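2025-07-16
Sourdough starter log, rye line vs. white line

Finally a morning worth writing up! The rye jar doubled before I had my coat off, and the white jar was right behind it. Both were fed last night from the same bag of Primetti flour, same tap water, same spoon. The only change was the shelf. I moved them off the window ledge and in beside the boiler cupboard, and I should have done it back in January when I first wrote "sluggish again" four entries in a row.

Rye smells of green apple and a little of wet hay. White is milder, more like plain yogurt. I like the rye so much that I'm tempted to bake everything from it.

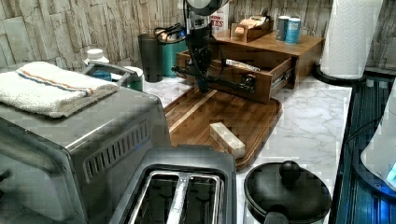
Weighed out for the test loaves: 2000 g flour across the batch, 19 g salt per small loaf. The salt is a touch under what the Rutherford sheet says, but their sheet assumes a longer proof than we do. Jar weight for the rye, full, lid off, was 1081 g. Please write the empty weight on the jar in marker, I had to tip it all out to get it.

Dough felt great by the third fold – stretchy, smooth, hardly any tearing at the corners. The white one was slacker and wanted an extra fold, so it got one. Left both under bowls and did the dishes.

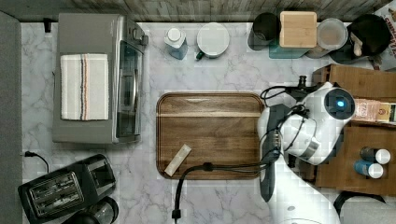

Kitchen counter with toaster oven, toaster and wooden tray.

Still to sort out:
Does the rye hold up after a night in the fridge? Last time it went gray on top and sour enough to make my eyes water.
Try the Vevedell whole wheat at one part in five. The sample bag is batch 2842, keep the label.
Muvach proofing baskets: dust with rice flour next time, wheat flour glued the whole crust to the cloth.
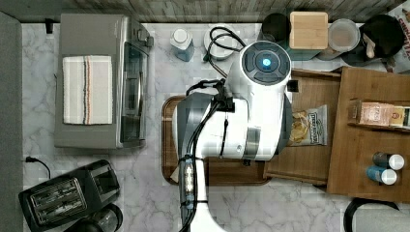
Bag of chips in the shallow wooden box, right of the dark brown tray.

Evening feed: rye one part starter to two flour to two water, white the same. Discard from both goes into crackers, and I want to try caraway in them. If either jar climbs past the tape overnight, note the time and leave it alone until I'm in.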